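Home Docs Data Issues Changelog

# thibodeaux-menus

December
by Anju Solanki

Plain-text transcriptions of lunch menus from 15 small-town diners, typed up from paper copies lent to us by their owners. One row per dish.

## Files

- `dishes.csv` - dish name, price, section, menu ID
- `menus.csv` - menu ID, town, decade, number of pages
- `notes.txt` - handwriting we couldn't read, listed by menu ID

## Columns worth knowing

`price` is in cents. A blank means the menu gave no price, and a zero means the item came free with a meal. `section` keeps the heading as printed, so "Sides", "On the Side" and "Extras" are all separate values. Erick Mosoti has a mapping file that merges them into 12 groups - ask if you want it.

Spelling is left alone. "Catsup" and "ketchup" both appear, sometimes on the same page.

## Known problems

Almost 23 dishes are entered twice where a page was photocopied twice. Menu 9 is missing its back page. Decades are the owners' best guess.

## Loading

Both tables are UTF-8 with commas and a header row. Excel may turn "1/2" into a date, so import that column as text.

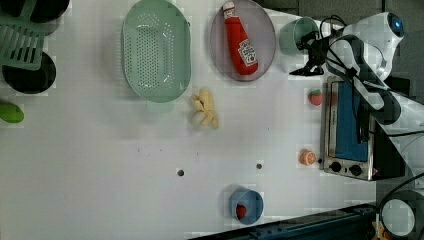
Corrections go to Akosua Darko through the issues page. Please give the menu ID and the line as it should read.

Contact | © thibodeaux-menus | Back to top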